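Flaler sells the arm kit in one size only, and the product manager we spoke to at the company's Tonville office sees no need for a second. "Most of our customers have a bench and a wall outlet," she said. "They do not have a cell, and they are not going to build one."

The kit ships with the arm, a clamp, the cable set and a controller license for 4 users. Setup is quoted at nearly 200 minutes, most of it calibration. She conceded that the first release, in December, took longer - the homing routine had to be repeated after every power cycle. Firmware 1564 stores the offsets.
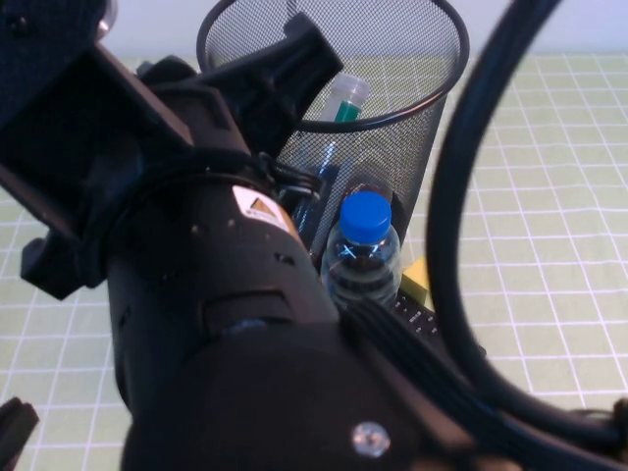
P. Yousafzai, Automation Editor
May 1, 2018

Cable routing drew the most questions from our readers. The lines run outside the housing, and a loop has to be left slack at each joint that turns. "Internal routing looks better in a brochure," she said. "It also means you send the arm back to us when a conductor breaks."

The price is $3609, without grippers. Wernham, which resells the kit, adds a service contract that covers the gearboxes but excludes collision damage. Asked whether that exclusion would change, she said the terms were Wernham's to set - Flaler supplies the parts and a repair manual.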